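Husar 22 Travel Fly Rod

Product code: 2701
Maker: Himico
Category: Fly rods / Saltwater and estuary

The Husar 22 is a fast-action travel rod for bass, pollack and mullet from the shore or a small boat. It takes an eight-weight line and breaks down into short sections that fit in cabin luggage when packed in the tube supplied. The blank was designed by Virgil Lungu and replaces the earlier Husar, which used a softer tip and a longer butt section.

Blank

The blank is carbon fibre with a matt, unsanded finish. The lower sections are stiff and carry most of the load when a fish is being lifted. The tip is lighter and recovers quickly, so a short head can be cast with one false cast. Anglers used to a medium-action trout rod should expect to wait less between strokes.

Ferrules are of the spigot type. A gap is left between the sections when the rod is assembled and should not be forced closed. The gap shortens with wear. If two sections meet, the rod should be returned for a replacement spigot before it is fished again.

Alignment dots are painted on each section. Fit the tip first and work down to the butt, pushing the sections together with a slight twist until the dots line up. Check all joints every hour when fishing, and more often in cold weather.

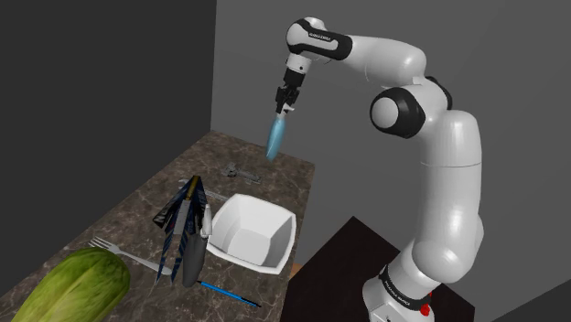

Rings and fittings

The stripping rings are lined and sized to pass a loop-to-loop connection without catching. The snake rings are hard-chromed. The reel seat is anodised aluminium with double locking nuts and accepts most reel feet sold for this line weight. Very thick cast feet may need light filing, and this does not affect the guarantee on the rod.

The handle is a full-wells pattern in cork with a composite ring at each end. A short fighting butt is fixed and cannot be removed.

Specification

Line weight: 8
Action: fast
Sections: 4
Length: 9 ft
Handle: full wells, cork
Reel seat: uplocking, double nut
Supplied with: cloth bag, hard tube, spare tip section

Lines and reels

A weight-forward floating line is suitable for most shore work. An intermediate line is better over deep kelp or in a crosswind. Shooting heads may be used, but heads heavier than the line rating put undue strain on the second ferrule and are not recommended.

The rod balances with the Fokar reel (product code 2255), sold separately. The Fokar has a sealed drag and is set for left-hand wind. It can be changed to right-hand wind by turning over the clutch bearing, and instructions are in the box.

Care after use

Rinse the rod, rings and reel seat in fresh water after every trip to the sea. Undo the locking nuts fully and rinse the threads. Dry all parts with a soft cloth and leave the sections out of the tube overnight. Do not store the rod damp or in a hot car.

Spigots should be rubbed with candle wax at the start of each season. Grease and silicone spray should not be used. Salt deposits under the stripping rings can be removed with warm water and a soft toothbrush.

Guarantee and repairs

The rod is guaranteed for 3 years against faults in material and workmanship. Breakages caused by car doors, ceiling fans, contact with a weighted fly or lifting a fish by the line are not covered, but replacement sections can be bought singly. Send only the damaged section and the one next to it, so that the new joint can be matched. Write the serial number on the repair form. It is found just above the handle.

Repairs are handled by Cosmin Enache in the Ornalance workshop. Rods received in September, the busiest month, may take longer to be returned. Prices for replacement sections were last revised on 1 October 2021.

Related items

Fokar reel, 2255
Fokar spare spool
Husar cloth bag, replacement
Husar hard tube, replacement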